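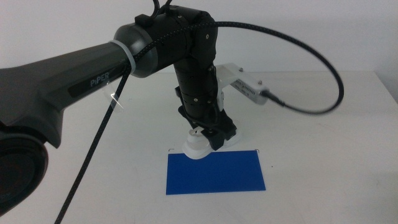 The arm over the table, gripper end down.

I have been baking the same rye loaf every week since I moved to Skultley, and this is a post about how the loaf changed and what I did about it. If you only want the recipe, it is near the end.

I started with rye because of the bakery near my old apartment in Citham. They sold a dense, dark loaf by weight and cut it from a long block with a knife that looked too big for the job. I bought a half every Saturday for years. When I moved, the nearest bread of that kind was an hour's drive, and it had raisins in it, so I decided to learn.

The first loaves were bad. I used a recipe meant for wheat bread and swapped the flour, which doesn't work. Rye has very little of the stretchy stuff that holds wheat bread up. You can knead it for half an hour and all you get is sticky hands. The dough is closer to wet mortar than to dough, and you put it in the pan with a wet spoon and smooth the top with a wet spatula. Once I accepted that, things improved a lot.

The second problem was the starter. Mine began as rye flour and water in a jam jar, fed every morning before work. It smelled like nail polish for several days, then like apples, and then it settled down to a plain sour smell that it still has. I kept it on top of the refrigerator at first, and it ran over the side twice. Now it lives in the refrigerator and comes out the night before I bake. I feed it once, leave it covered on the counter, and use it in the morning.

For a long time after that I had nothing to complain about. I used Hinix dark rye, which the grocery store here carried in paper bags, and the bread came out the same every week. It was a little sour, moist for days, and thin slices held together. I ate it with butter and pickles, mostly.

Then the store stopped carrying Hinix. There was no sign or anything. The shelf had pancake mix on it one week and that was the end of it. I asked at the counter and was told it could be ordered by the case, but a case was more flour than I could use before the summer moths found it. I've had moths before and I don't want them again. It took most of a spring to get rid of them, and I threw out rice, oats, two kinds of lentils and a box of crackers I had never opened.

So I tried the other one, Mousavi, which comes in a plastic bag with a window. It is ground finer and it is lighter in color. I made my usual recipe with it and the loaf had a gummy line along the bottom, a finger thick. The top had pulled away from the rest, so there was a flat cave under the crust. It tasted fine. I ate it toasted.

The next week I baked it longer, and the crust got hard enough to hurt, with the same gummy line underneath. The week after, I cut the water, and that got rid of the cave but made a loaf that crumbled when I tried to slice it. I went back and forth like this for most of two months. I would have given up if I hadn't already bought four bags.

What fixed it in the end was time, and less of it. The finer flour ferments faster. I had been leaving the dough in the pan for as long as I always had, and by the time it went in the oven it was already past its best. With the old flour I waited until the top was covered in small holes. With this one I put it in the oven when I see the first few. In July, with the kitchen as warm as it gets here, that can be less than half the time I was used to.

The other thing was waiting after baking. I knew you were supposed to let rye sit for a day before cutting it, and I had stopped doing it because the old loaf didn't seem to mind. This one minds. I wrap it in a dish towel as soon as it has cooled and leave it until the next evening. The difference between a loaf cut that same night and one cut a day later is large enough that I thought I had done something else differently, so I made the two side by side to check. I hadn't.

The recipe, as I make it now:

The night before, mix 95 grams of starter with 202 grams of rye flour and 202 grams of water. Cover it and leave it out.

In the morning, put all of that in a big bowl, except for a spoonful to keep as next week's starter. Add 525 grams of rye flour, 15 grams of salt and 450 grams of warm water. I sometimes add a spoon of molasses. It makes the loaf darker and I can't say I taste it. Stir until there are no dry spots. There is no kneading.

Grease a loaf pan well, including the corners and the rim. Spoon the dough in, press it down so there are no pockets, and smooth the top with a wet spatula. Dust it with flour. Leave it somewhere warm until you see the first small holes or cracks in the flour on top.

Bake at 450 for 15 minutes, then turn it down to 375 and give it another hour. Take it out of the pan for the last ten minutes if the sides look pale. Cool it on a rack, wrap it, and leave it alone until the next day.

It makes a heavy loaf that lasts me the week. The end piece goes into soup if it has gotten too hard to chew. I've also dried thin slices in a low oven and kept them in a tin, and those are good with cheese.

I still prefer the Hinix. The coarser grind gave it more chew, and I miss that. A store two towns over may have it, according to a comment on my last post, and I'm going to look the next time I drive out that way. If they do, I'll have to work out the timing all over again. I have one and a half bags of the other to finish first.

Next time I want to write about caraway, which I've left out so far. I bought a jar and have been putting it off.

Contact | © 2026 | Back to top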